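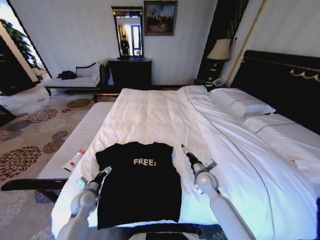
Skolurville housekeeping, the folding trial, what people think
Posted by linen_cart_7, 2018-07-29

Our hotel signed up for the Merero folding pilot in March and management keeps telling us it will "free up the team." I've been on floors long enough to hear that one before. The job they picked is guest clothing, meaning whatever gets left on beds and chairs at turndown. A black T-shirt laid out flat on a big white duvet, one gripper by each side of it, is a pretty friendly setup if you ask me. There's even another dark piece of clothing crumpled on the chaise, and that's a lot closer to what I find when I open a door. Has anyone worked next to one of these and kept the same hours?

mopsandmore wrote:
We had the Hasine cart for 3 weeks. Same hours on paper. They bumped us from 2 minutes per room on clothing to zero, and I was still the one refolding.

Esko Vuorinen wrote:
I'm in maintenance so take this how you like. Everybody griped about the linen chute too. Folding shirts is not what wrecks your back, it's the mattresses and the tubs. If a machine takes any piece of the list I don't see the harm.

linen_cart_7 wrote:
Esko, the shirts are the part where I get to stand up straight. Take the easy minutes out and what's left is mattresses and tubs all day.

Esko Vuorinen wrote:
Ok, fair. I hadn't looked at it that way.

turunen_nights wrote:
Disagree with the doom a little. At the Turunen we got a say in it. Martti Hyvönen on our floor asked for the clothing minutes to stay in the room time no matter who folds, and he got that in writing. Ask now, before the trial ends.

mopsandmore wrote:
In writing for how long though? Ours was "for the duration of the pilot." Then the pilot was over.

turunen_nights wrote:
Through next March. So yeah, I'll let you know.

linen_cart_7 wrote:
I asked my supervisor on Friday who pays if a guest's shirt gets snagged. She said she'd find out. Right now if I ruin something it goes on my record, and I'd like to know whose record this goes on.

mopsandmore wrote:
Get that one in writing too.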